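Fenska bench arm — our long-term page
Sold and fitted by Brelton

I'm Kelechi Ekwueme and I look after the Fenska here at Brelton, so this page is me telling you what it's like to live with one. It's a single arm with a two-finger gripper, made for fiddly glass handling and small pours.
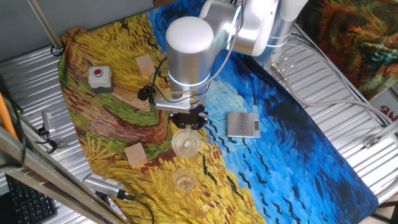
Before we had it, Ebere and Ladi did every sample by hand and their wrists were shot by lunchtime. Now they set the glasses out, check the readings and step in when it gets stuck (it does, mostly on thin rims!). No one lost their job over it — Ladi moved over to planning and swears he sleeps better.

What you get
Arm, base plate, gripper and wrist camera
Push-button stop box, small enough to sit on the table beside the work

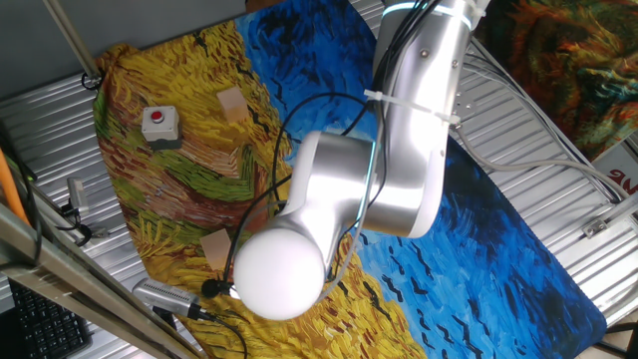

2 days of training for your own people

Do let the people who'll work beside it choose where things go. Ours wanted the painted mat and I've grown fond of it.

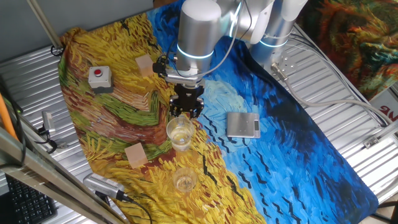
Gripper over the glass, scale to the right.

The wrist camera is the bit Ebere uses most, as she can check where a glass is standing without leaning in. 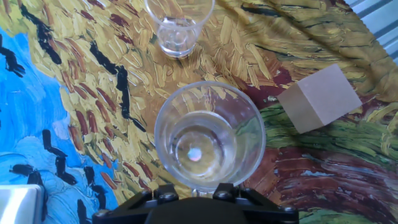

Price and ordering
£3,779 fitted, or £600 down and the rest monthly. Next fittings are in March. Ask for Ifeoma Odukoya, she'll tell you straight if your bench is too small.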